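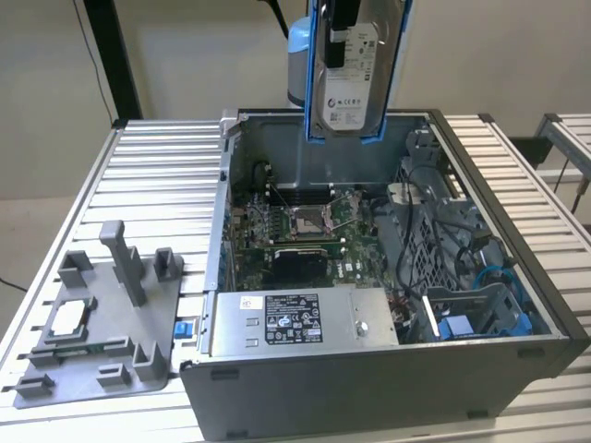
Shared drive unavailable to Accounts and Lettings

Service desk record
Site: Esposito House, second floor
Raised by: Sunita Tillman, Lettings
Assigned to: Jalen Fitzsimmons, Desktop and File Services
Opened: 17 June 2021
Priority: High
Status: Closed, with one action outstanding

Description given by the user
The L: drive shows a red cross in File Explorer on every machine in the Lettings office. Opening it gives the message "The network path was not found". Email and the Maseo tenancy system are working as usual. Colleagues in Accounts report the same fault. Tenancy renewal letters must go out by close of business and the templates are held on L:.

09:12 Ticket acknowledged. User asked to confirm whether the fault is present over the wireless network as well as at the desk. Confirmed present on both.

09:25 File server answers to ping by address but not by name. Other servers on the same switch answer to both. A name lookup from a Lettings machine returns an address which was retired when the Dumenier branch closed.

09:40 Checked the name records. The entry for the file server had been overwritten overnight with the old address. Entry corrected by hand. Users asked to restart their machines.

10:05 Lettings report that L: has returned. Accounts report that it has not. Seven machines in Accounts still hold the old address after a restart.

10:30 Accounts machines were found to be using the second name server, which had not taken the correction. Copying between the two name servers had stopped because the service account password had expired. Password renewed and copying started by hand. Cached entries cleared on the seven machines.

10:50 Accounts confirm access. User advised that the renewal letters may proceed.

11:20 Ms Tillman reports that L: opens but that the folder "Renewals August" is empty. Permissions checked and found correct. The folder had been moved inside "Renewals Archive", apparently by dragging, and has been put back. It holds around 2,000 files and a sample of 13 opened without error. Ms Tillman was asked to check the rest as they are used.

14:15 Cause of the overwritten entry traced to a scheduled task left on the Zudus backup host, which registered its old list of names each night. Task disabled. The team responsible for the host has been informed.

Cause
An out-of-date scheduled task replaced a valid name record. The expired password then prevented the correction from reaching the second name server.

Action outstanding
The remaining scheduled tasks on the Zudus host are to be reviewed under change request 8. Until that review is complete, the name record for the file server will be checked each morning by Desktop and File Services. Users who lose access to L: in the meantime should telephone the service desk and quote this ticket.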